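Laundry stuff, quick list

Grease on a shirt: dish soap, straight on, rub it in, leave 2 hours. Then wash as normal. Don't put it in the dryer till the mark is gone!!

Towels gone stiff? Skip the softener, half cup white vinegar in the rinse. Colleen Gauthier swears by it, so do I now.

Socks. Mesh bag. Done.

Musty washer - leave the door open, wipe the rubber seal, run it empty on hot once a month. I forgot all thru March and you could tell.

Pajamas and other soft stuff, turn inside out, cool wash, low spin. Shake them out before you hang them, saves ironing.

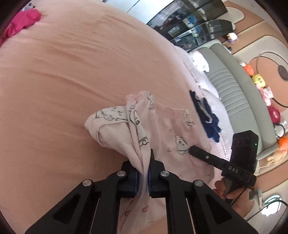
Lint on dark pants: damp rubber glove, wipe one way only. Works on the couch to.

Clothespin marks, peg at the seams.

More when I get a minute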